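The Odd Shelf

At Larnine, the returns warehouse on the far side of the rail yard, the first thing a new hire used to learn was how to stand. You kept your weight on both feet, you kept the bin at hip height, and you took out one item at a time and put it where it belonged. A good sorter could clear 200 items an hour before lunch and fewer after it. By the end of a shift the wrists hurt more than the back.

Most of that work now goes to robot arms. Larnine began leasing them from Zemum, a company that fits out small warehouses, and the last of the 12 sorting stations was converted on October 1, 2023. Each arm reaches into a bin, picks up an item and moves it on. The people who used to do the picking are mostly still in the building, though few of them do what they were hired for.

Khairul Kusuma spent six years on the line. Today he looks after four stations at once. He has a stool, which he rarely uses, and a screen that tells him when an arm has tried for the same item three times. Then he walks over, takes the item out by hand, types in what it is and sends the arm back to work. On a busy day he covers more ground than he ever did as a sorter.

"My hands are fine now," he says. "My feet are the problem."

What comes back to Larnine is whatever people send back. Boxes are easy, and so is anything with a flat side. The trouble comes with household goods and toys, which turn up together in the same bin in no order at all. Before an arm goes on the floor, it is tried out at a test table on mixed lots of that kind, and staff who know the goods are asked to help choose them. Kusuma likes this part of the job best. He picks things he remembers dropping. 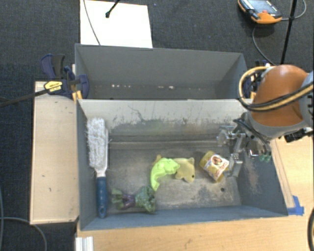 Tegwen Price thinks the choosing should be paid at a higher rate. The company is buying what the sorters know, she argues, and once the arms can handle the hard items it will not need to ask again. She raised it at a shift meeting in the spring and was told that the matter would be looked at. The rate has stayed the same.

Management's figures are simple. Before the change, a shift handled 800 returns from Funum, its largest customer. A shift now handles 1308, with fewer people on the floor. There were no layoffs, but when someone leaves the job is not filled, and the night shift has gone from a full row of lockers to half of one.

The work that remains is less tiring and more broken up. Sorters used to talk across the line all day, since the hands could be left to get on with it. Now each person has a zone, and the zones are far enough apart that you have to raise your voice. Breaks are taken when the screen is quiet, so people seldom sit down together. Several said they missed the company more than they had expected to. One said she did not miss it at all and was glad to be left alone.

Training has changed too. New hires spend two days with an instructor from Khoo, the contractor that services the arms, learning how to stop one, how to clear a jam and when to leave it for a technician. They no longer practice sorting by hand. When the system went down for a morning in the summer, the older workers cleared the bins while the newer ones brought them empty carts.

Kusuma has been offered the technician's course, which would mean eight months of evening classes and a better wage at the end. He has the form at home and has filled in the first page.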